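Tacky surfaces on play food and toy dishes after storage – cause and cleaning?

Asked by Senyo Akpalu

I look after the play kitchen stock for a small toy library. We have four sets in circulation and keep two more in a cupboard as spares. The spares went into lidded plastic crates last May and came out a few weeks ago. Some of the pieces had turned sticky. They weren't dirty when they went in. I washed and dried them myself.

The affected pieces are mostly the softer ones (fruit, a squeezable bottle, a sausage). The hard dishes are not sticky all over, but two plates have dull, slightly sunken patches where something soft was resting on them. The patches don't wash off.

What I have tried so far:

Hot water and washing-up liquid. Better for a day or two, then tacky again.
Talcum powder. Works, but children then get it everywhere and it cakes in the seams.
Surgical spirit on one strawberry. This took the colour off onto the cloth, so I stopped. 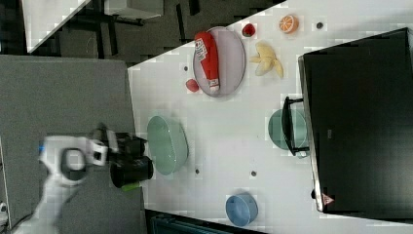 I would like to know whether the stickiness is a coating breaking down or the material itself, as I assume the treatment differs. I would also like to save the dishes if possible. A bowl with a glossy inside, such as the pale mint-green oval one, shows any dulling straight away, and borrowers report it as dirty however many times it has been washed. Printed labels are a second concern. The red can with the white label is the kind of piece I can't scrub with anything strong, as I expect the red print would go first.

Two of the sets are Belto and the rest were bought second-hand with no box, so I can't look up what they are made of. The cupboard backs onto a heating pipe. Loans go out on Wednesday, so anything that needs a long drying time has to fit between one week and the next.

Answer by Yolanda Lyons (accepted)

There are two different faults that feel the same under the finger, and you have described at least one of them clearly.

1. Plasticiser migration. Soft PVC is kept soft by an oily additive. With time and warmth some of it works its way to the surface and sits there as a film. Washing removes the film, and more comes up behind it, so your "better for a day or two" fits. The sunken patches fit as well. The additive softens polystyrene and some related hard plastics if the two are left touching, and it leaves a mark in the shape of the contact area.

2. Breakdown of a soft-feel coating. This is a thin rubbery layer applied over a hard plastic. It goes gummy all over, picks up fluff and can be rubbed off in rolls. It doesn't normally mark its neighbours in the way you describe.

Press the piece. If the body gives, assume the first. If the body is rigid and only the skin is tacky, assume the second.

For migration, wash in lukewarm water with a little washing-up liquid. Hot water softens the piece and speeds the process up. Rinse twice, dry with a lint-free cloth and leave in open air for 48 hours before putting it anywhere enclosed. Repeat once. If the piece is still wet to the touch after the second round it has reached the end of its life and should be withdrawn. Older soft PVC of unknown origin is not something I would keep in a set for under-threes in any case, sticky or otherwise, as limits on certain additives have been tightened over the years and you have no box to check against.
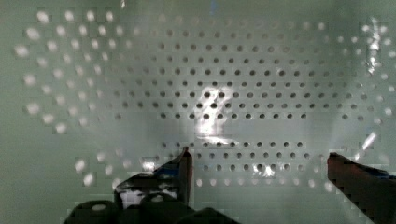
Air movement matters more than most people expect. A lidded crate traps the vapour and the warmth together, and the pipe behind your cupboard makes it worse. Move the spares to the coolest shelf you have and take the lids off, or drill the sides. I moved ours from sealed Skadlow crates to open-weave baskets and the rate of complaints fell, although I changed the room at the same time and can't separate the two effects.

Do not powder. Talc is best kept away from small children, and cornflour attracts insects.

Do not use spirit, acetone or nail varnish remover on soft pieces. Each of them can lift pigment, as you have found, and acetone will dissolve a polystyrene plate outright.

For storage:

Keep soft and hard pieces in separate containers. This is the one rule I would enforce if you enforce no others.
Do not stack soft pieces on each other. Red and orange dyes in particular will transfer to pale yellow ones and there is no way of reversing it.
Polyethylene bags are a reasonable barrier. Cling film may itself be PVC – check the box.
Plain uncoated paper between layers absorbs some of the film. Newspaper will print onto the plastic. 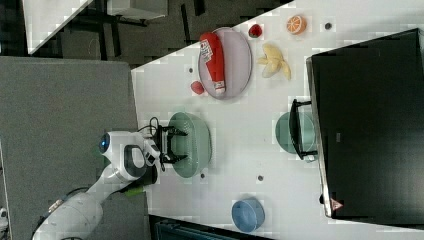

On the dull patches, you can't put the surface back, but you can level it. Wait until the plate has been away from anything soft for at least a week so that the area has hardened. Then wet-sand with 3000 grit, light pressure, small circles, and finish with a plastic polish. Wash thoroughly afterwards. It takes a quarter of an hour per plate and I would only do it for a set that can't be matched. Textured surfaces can't be treated like this at all. The sanding flattens the texture and the repair looks worse than the fault.

Labels: if it is a paper label, wipe with a damp cloth only and never soak. If it is film, soapy water is fine but keep the cloth moving away from the edges.

Answer by Quartey

Just bin them. Replacement fruit costs next to nothing and you will spend more on polish. We had the same thing with a Braletti set and tried the freezer, bicarb, baby wipes, the lot. Baby wipes made it worse. We now buy hard ones or wooden ones only and have had no trouble for 6 years.

Comment by Senyo Akpalu

Thank you both. Press test done. The fruit is all soft right through, so migration. The one exception was a rigid aubergine with a gummy skin, and I have withdrawn it.

I have separated soft from hard, and the crates are off the pipe wall with the lids removed.
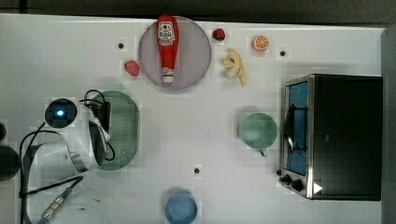 One follow-up. The sets go out in a single drawstring bag, so soft and hard pieces are together for the whole loan, usually a fortnight. Is that long enough to mark a plate?

Comment by Yolanda Lyons

At room temperature I would not expect a visible mark in a fortnight, but a car parcel shelf in summer could do it in an afternoon. Put the soft pieces in their own inner bag and write the contents on it, or it will come back with the plates inside.

Last updated: Wednesday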